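Flomis to open a small cinema above the old Ebihara shop in Stutness

For release in August

Hello from all of us at Flomis. I'm told a press release should be written as though no human being was involved, but I've been putting on films in this town for long enough that most of you would know it was me anyway, so I'll just get on with it.

We're opening a cinema. A proper one, with a screen that stays up when we go home, and 40 seats that are bolted to the floor. It's on the first floor of the old Ebihara shop on the harbour side of Stutness, up the stairs where the piano showroom used to be (if you had lessons there as a child, yes, it's that room, and yes, the parquet is still there under the carpet).

If you've only met us in passing, Flomis is the film club that has been showing pictures in the church hall, the sailing club and one very cold boat shed. We've put on 277 screenings so far. I know the figure because Fumiko Okabe has kept every poster and was kind enough to go through the pile with me over a long evening. She'll be choosing the programme at the new place, which should please anyone who came to her season of ferry films last winter and kept asking when there would be another. There will be another!

The first film is Drukus, the new feature from Živko Pavlović, and I'm still a bit giddy about it. It's a slow, funny, rather sad story about two brothers who inherit a lighthouse and can't agree on who should climb the stairs. Živko is coming over for the opening night and will stay on afterwards to talk and take questions. He told me on the phone, "I've shown this film in rooms with 1000 people and I couldn't hear any of them laugh. I want to hear it in a room where I can tell who it was."

I liked that so much I wrote it on the back of my hand.

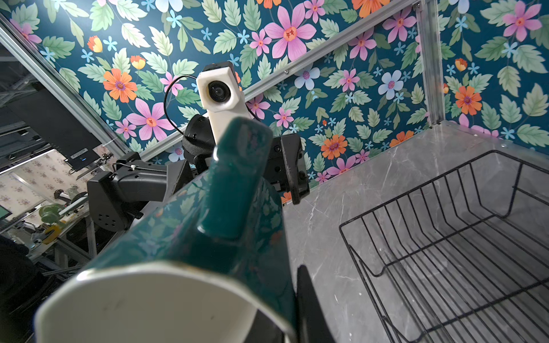 We'll have two screenings most evenings, at 5.30pm and 8.15pm, and a morning one for parents with babies, where the lights stay half up and the sound comes down a notch. Tickets are £7, or £4 if you're under 25 or out of work, and we won't ask you to prove either. There are no adverts before the film. There will be a short film instead, usually by someone living within a bus ride of the town, and if you make short films and live within a bus ride of the town, please write to us, we're already running low.

Now, the lift. The building didn't have one and we weren't going to open without it, so most of the money we raised last year went on a lift shaft at the back, by the yard. It's in and it's been signed off. Two spaces in the front row and two in the back are for wheelchair users, and you book them on the website the same way as any other seat, with no phone call needed. Every film will have at least one captioned showing, and that includes an evening one, as several of you pointed out (quite sharply) that people who need captions also have jobs.

I've been asked a fair bit whether it's mad to open a cinema now, with everyone watching things on their phones. Maybe it is. I watch things on my phone too, mainly on the train, mainly without finishing them. But our last three seasons sold out, and the waiting list for the boat shed got silly. People seem to like coming out, sitting next to someone they half know and arguing on the way down the hill. I'd like them to be able to do that in the warm.

We're also starting a membership. For the first year we're keeping it to 100 people, mostly so that we can cope with the post. Members get a film a month, booking two days early and a vote on the Christmas picture, which last year came down to a recount. It costs £60 and you can pay in bits. The money goes towards running the building, and the accounts will be up on the wall by the box office for anyone who fancies a read while they queue.

The box office opens at 4pm on the day bookings start, and the website goes live at the same moment, so there's no advantage in camping on the pavement. The date will be up on our noticeboard and in the newsletter as soon as the licence comes through.

If you're from a paper, a radio station or a website and you'd like to see the room before the public does, drop us a line at the Flomis office and I'll show you up. Fumiko is happy to talk about the programme, and Živko can do interviews on the afternoon of the opening, before 3pm please, as he likes a nap. Stills from Drukus and the full autumn listings can be had from the same place.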